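Rosarside bench data: README and buying notes

Last updated August 12, 2026, by Chae-won So

Hello! If you've landed in this folder you probably want one of two things: the recordings themselves, or some idea of what it costs to get a bench like ours going. The first half covers the recordings. The second half is the budget stuff, and I've let myself ramble a bit there as it's what people keep emailing me about.

What's in the folder

The set is called Lustamia. It holds 200 recordings of two-armed work on a populated circuit board: plugging cables in, handling loose wires, bringing connectors up to the board and so on. Each recording has its own folder with the video, the arm positions and a short text note. Sessions are grouped by board setup, so please keep the groups together if you split the data for training and testing. I didn't the first time and my results looked wonderful for a week.

The notes are typed by whoever was running the bench, so spelling varies (mine especially). "Left" and "right" always mean as seen by the fixed camera. If a note says "redo", the attempt was stopped by hand and you may want to filter it out.

What we do on the bench

Cable work is the bulk of it. One arm on each side, board in a plastic holder between them, connectors going in from wherever the job calls for it. I mention this before any talk of money as the job decides the shopping list. Two arms that can reach the same board from opposite sides was the one line on our request I refused to trade away, and everything else got squeezed to pay for it. 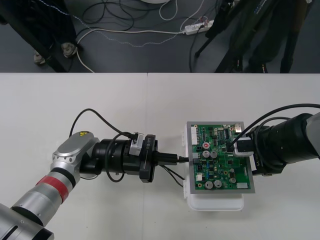 Nam wrote back on the draft that I should put the cables and connectors in the budget from day one, as they wear out far sooner than the arms do and come out of a different pot of money, and that spare boards belong on the same line.

Fair point, and I've changed the plan to match. We had consumables down as "misc", and misc was empty by December. Now there's a proper line for them, and it's the first one I fill in.

How I'd budget it a second time

Start with the work, write down every part the arms will have to hold, and take that list to the supplier before you ask for a price. We asked for a price first. Then we asked what the grippers could hold, and then we asked for a new price, which was not smaller.

Allow 6 months from the first quote to a bench you can record on. Ours took longer, mostly paperwork on our side, but six is what I'd put in a plan and defend in a meeting.

Get 3 quotes even if you already know who you want. The one we didn't choose was the only one that listed training days separately, and that let me go back to our preferred supplier and ask where theirs were hiding.

Lines I'd have on the sheet:

Arms and grippers, priced together
Table, stands and camera mounts
Computer and storage (video eats disks, get double what you think)
Boards, holders, cables and connectors
Service contract, 12 months to begin with
Training for at least two people
Somebody's time to label the recordings

That last one is where we came unstuck. We budgeted for the machine and for the person driving it, and forgot that a recording with no note is close to useless. More than a third of my own hours last year went on typing notes. Put it on the sheet as a wage, with a name next to it if you can!

Small parts

Loose wires and small connectors deserve their own trial before you sign anything. A supplier demo will happily show you a box being lifted, and you'll nod along, and then you'll get home and remember that your day is spent holding thin wire over a board full of components. Take a bag of your own bits to the demo and ask to see those picked up instead. Pillport, the group we share storage with, did this and changed their minds about fingertips on the spot, before any money had moved. 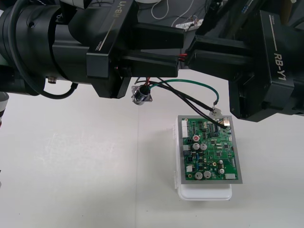 Wire and connector work above the board, fixed camera view.

Leasing or buying

We bought. I'd look harder at a lease now, at least for the first year, as our needs shifted quite a lot once we'd seen the early recordings. Do check who pays for transport at the end of a lease, and whether you can swap grippers partway through.

Using the data

Free for research and teaching. Please credit Lustamia, Rosarside, and tell me if you find a broken file. Corrections to the notes are very welcome, send them as a plain list with the folder name at the start of each line. Prices aren't in here on purpose (ours are under contract), but I'm happy to share the blank budget sheet if you write and ask.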